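Erent Two-Arm Kit: Frequently Asked Questions

What do I get for my money?
Two arms, two grippers, the control box, and a printed manual that has been translated with great confidence. The table is yours to find. Bring a sturdy one.

Is it a home robot?
It is sold to labs, schools, and people with patient families. It will practice household jobs all day. It won't notice that the trash is full.

What can it practice on?
Ordinary things you already own. Drawers, mugs on pegs, plates in a rack, a basket of corn. We ship 12 starter routines, and 10 of them involve something that could roll off a table.
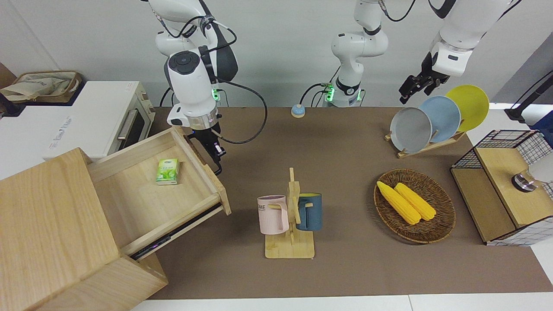

Grethe Hedegaard wrote to ask why she should buy two arms when one already takes up her whole dining room. Fair point, Grethe. One arm can open a drawer. Two can open it and hold the thing that was supposed to go in. If you only need the first half, ask us about the single-arm version and keep your dining room.

How do I teach it a new job?
You guide the arms through it by hand, then do it again, and again. Our Lornbridge office recorded 128 runs of one plate routine last June. We now eat off paper.

What do the green lights mean?
Powered up and ready. Other colors are covered in the manual, on more pages than we'd like.

Will it break my mugs?
Start with mugs you don't love. Mugs from relatives are popular.

My gripper stopped halfway and the screen says 934. What now?
Error 934 means the gripper met something it didn't expect. Press stop, clear the fingers, and restart the routine. Please don't pull on the arm.

Does it work with Juhl grippers?
Yes, with the Trevwood adapter plate, sold separately, as adapter plates always are.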